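Cloth policy stalls before second arm grasps, chunk size or data?

skurup
Two-arm setup, one policy driving both, task is flattening a bunched-up green cloth.

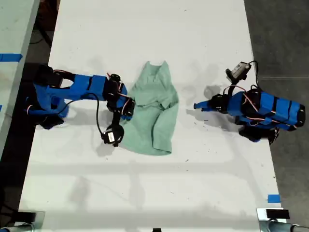
Training set is 200 episodes, all teleop. The left arm goes in fine. The right one starts toward the cloth, slows down, and hovers until the timeout. Action chunk is 50 steps, control loop at 30 Hz. Loss looks normal. Is this a chunking problem or do I just need more demos?

pisharody
More demos. Cloth has too many starting shapes for 200. We didn't get anything usable until 600.

grenel_k
Disagree. If it was coverage I'd expect bad grasps, and you have a pause. Did your operators wait with one arm while they placed the other? The policy learns the wait and can't tell when it ends. Plot right arm joint velocity across the demos.

pisharody
Could be, but trimming pauses didn't help us at all. It made the arms fight over the cloth.

skurup
Plotted it. Over half the episodes have the right arm parked partway in. Longest one starts at frame 1106 and runs almost to the end.

uma
Don't trim those, re-record them with both arms moving. Also check that your wrist camera timestamps line up with the joint states. Mine drifted in February and it looked a lot like this.

grenel_k
+1 on timestamps. Replan every 10 steps too, it's a config change.

skurup
Replanning at 10 gets it closer but it still stops short. Timestamps are fine. Re-recording tonight, then 3000 more training steps from the last checkpoint.

pisharody
3000 won't be enough if you change the data that much. Start over.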